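Mesh practice jerseys: is the 1000 wash claim worth anything?

Team Gear & Uniforms > Care and Repair

hemline_46
Our rec league is replacing its jerseys before the August season and the Kanach rep keeps telling me theirs are "rated for 1000 washes." I asked rated by who and got a PDF with a logo on it. Has anyone here had a mesh shirt go anywhere near that? Ours look tired after one summer.

tidewater_ref
No. At two washes a week that's over nine years. Show me the shirt.

Luana Rangel
I'd be careful with the blanket no. I run the laundry for a youth club and we have Heludska tops on their sixth season. The mesh is fine. The numbers peeled off ages ago, but the rep didn't promise you numbers, did he?

tidewater_ref
Six seasons of kids who skip half the practices. Come on.

Luana Rangel
They get washed whether the kid shows up or not, because the bag comes back as a bag. But sure.

selvage
The mesh is the wrong thing to argue about. What goes first on every shirt I mend is the seam. The fabric next to it is thin and stretchy and the seam isn't, so all the pulling ends up on one line of stitches. Look at yours along the side before you believe any number.
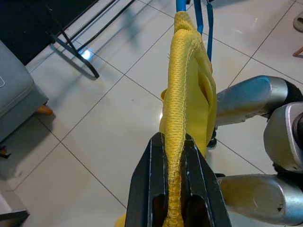

Rolled seam on yellow fabric, looks like mesh, stitching runs right along it

hemline_46
Okay, that's a thicker seam than ours have. Is thicker better?

selvage
Sometimes. A bulky seam can also rub, and then people complain and cut the shirt up. I'd want to know the thread before I paid extra.

Anselmo Rezende
We bought from Valente two years ago on the strength of a "lab tested" tag. I wrote and asked for the test. They sent back a page saying a swatch was washed in cold water with no soap. A swatch! No seams in it at all. I wouldn't put money on Kanach's number being any different.

tidewater_ref
Thank you.

Luana Rangel
That's Valente, though. You don't know what Kanach did.

Anselmo Rezende
Neither does their rep, from the sound of it.

hemline_46
Quote came in at 721 for the full set. I'm going to ask for one sample shirt and run it with the towels for a month. If they won't send one I'll go back to Fera, ugly collars and all.

selvage
Turn it inside out and skip the dryer, or you'll be testing your dryer.

tidewater_ref
Half the parents will use the dryer. Leave it in.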